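Capítulo 4
El postre y el final de la comida

Versión de trabajo, 2024-03-18. Material para el módulo de Servicio de sala, Escuela Brellberg

Al terminar este capítulo deberías poder:
- decir qué va antes del postre y qué va después
- montar una carta corta de postres para un local pequeño
- calcular el coste de una ración de fruta
- desbarasar una mesa sin molestar

Para empezar

El postre se estudia poco y mal. En casi todos los manuales, dos páginas al final, detrás de los quesos. Y sin embargo es lo último que prueba el cliente y muchas veces lo que cuenta luego en casa. Un segundo plato flojo se perdona si el final es bueno. Al revés, cuesta más.

Un caso, el comedor Mundis. 43 plazas, menú cerrado a mediodía, carta por la noche. Tenían 4 postres, todos de cuchara, todos con nata. Se pedía poco. En abril metieron fruta de temporada y quitaron dos de los de nata. La sala no cambió nada más: mismo personal, mismos precios. Volveremos al caso en el apartado 4.3, con las cuentas completas.

Vocabulario mínimo

Desbarasar: retirar de la mesa lo que ya no se usa. Platos, pan, salero. Siempre antes del postre.
Marcar: poner los cubiertos que tocan. Para la fruta entera, cuchillo y tenedor de postre. Para la cortada basta el tenedor.
Ración: lo que se sirve a una persona. Se fija por peso, no a ojo.
Merma: lo que se compra y no se sirve. Rabitos, golpes, piezas pasadas. En fruta blanda puede ser mucha, ojo.

La fruta como postre

Parece lo más fácil. No lo es. No hay salsa que tape una pieza mala, y el cliente sabe perfectamente como es una fresa buena porque las compra. Tres cosas que mirar: el punto, la temperatura, el plato. Fruta recién sacada de la cámara, sin aroma. Mejor sacarla un rato antes del servicio, tapada.

El plato, liso y claro si la fruta tiene color. Sin dibujos. Nada de azúcar glas por encima salvo que lo pidan.

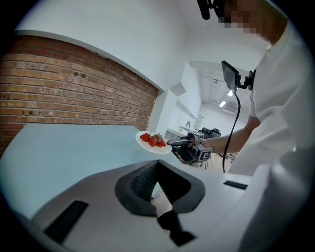 Figura 4.1. Fresas en plato blanco redondo.

Cuentas rápidas. Una bandeja de 900 gramos, ración de 70 gramos. Sin merma salen doce raciones y sobra algo. Con merma, menos. Apunta siempre la merma real de tu proveedor, la del libro no te vale. En el cuaderno Flitden hay una hoja preparada para esto.

Actividad previa

Antes de seguir con el 4.1, busca la carta de postres de un local de tu barrio. Cuéntalos. Cuántos llevan fruta fresca, cuántos se pueden preparar por la mañana, cuáles obligan a tener a alguien en cocina hasta el cierre. Tráelo escrito, media página, que se usa en claes.

4.1 El orden del servicio

Primero se retira, luego se marca, luego se ofrece la carta.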